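Scrubber vs low sulfur fuel for an older bulker - whats everyone doing?

Print this thread | E-mail to a friend

deckplate_88
25 November 2019

Five weeks to the sulfur cap and our office still cant make up its mind. Ship is a 2004 handymax, trading mostly grain and fertilizer. Owners got a quote from Karras for an open loop scrubber back in May, sat on it, now the yard slot is gone. So it's compliant fuel from January whether we like it or not. Questions. Anybody already switched over? Tank cleaning - by hand or the additive route? And is the scrubber still worth chasing for next year?

oilymitts
We switched early. Manual cleaning, two double bottoms, riding crew of six. Miserable job but its done. The additive people told us 95 percent of the sludge would lift by itself. Didn't believe them, glad we didn't. Purifiers are running clean.

Senton_Bay
Opposite here. Used the additive for three bunkerings, opened the tank, hardly anything left to dig out. Depends what you've been burning. If you bought cheap junk for 15 years then sure, get the shovels out.

deckplate_88
Cheap junk for 15 years, yes. Sounds like shovels.

ballastbob
Forget the scrubber. More ports are closing the door on open loop every month. You spend the money, lose the yard time, then have to burn the expensive stuff in port anyway. And its just moving the sulfur from the air to the water. I live on a harbor, I'd rather not have it in either one.

oilymitts
The water argument gets made by people who havent read a single wash water report. Ours came back well inside the limits every time on my last ship. Seawater handles sulfate fine, it's full of it.

ballastbob
Sulfate isn't the part I'm worried about. Metals and PAHs. Put 30 ships in a shallow bay with slow exchange and tell me it's fine. "Inside the limits" depends on who wrote the limits.
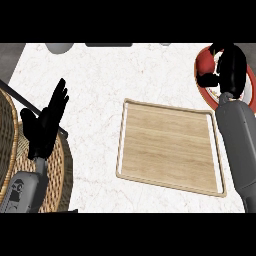 And thats before you get to the residue from closed loop, which half the ports have no way to take ashore. We carried ours for two months in drums. Gerkden was the first place that would accept it and they charged us a fortune.

Senton_Bay
Can we keep this on the OPs question. Deckplate what's the main engine and how much do you burn a day? That decides it. Payback on a big box ship is quick. On a handymax that spends half its life at anchor waiting for a berth, not so much.

deckplate_88
Slow speed two stroke, 2000 tonnes fuel capacity give or take what we can really use. Anchored a LOT, yeah. Last trip was eleven days outside.

Senton_Bay
Then I'd skip it. Spread would have to stay wide for years and no one knows if it will.

oilymitts
Disagree, slightly. Nobody knows it wont either. But agree on the anchor time, that kills it.

quietgenset
Chiming in on fuel. Watch compatability. Dont mix two batches of the new blends if you can possibly avoid it, do the spot test first. We got a stem from Fludivo that was fine on its own, put it on top of 1650 tonnes... no sorry, that was the total for the voyage, on top of the leftovers from the last port, and filters were plugging every two hours. Second engineer didnt sleep. Segregate segregate segregate.

deckplate_88
This is what scares me. Only four tanks to play with.

quietgenset
Four is workable. Run one right down before every bunkering and keep it for the new stem. Charterers will moan.

ballastbob
Also check your cylinder oil. Lower BN for the low sulfur stuff or you get deposits. Ask the maker, not the oil salesman.

oilymitts
Finally something from bob I agree with.

deckplate_88
Thanks all. Going to the office with: manual clean, no scrubber, one tank always empty. Will report back in the new year if I still have a job lol

14 replies | 6 shares | Comment on this thread

Recent threads in Emissions and Fuel
Fuel changeover procedure - how long do you allow?
Sludge reception fees, name and shame
Shore power at Senton, does it ever work?
Sniffer drones over the strait
Karras wash water monitor keeps alarming
Slow steaming and soot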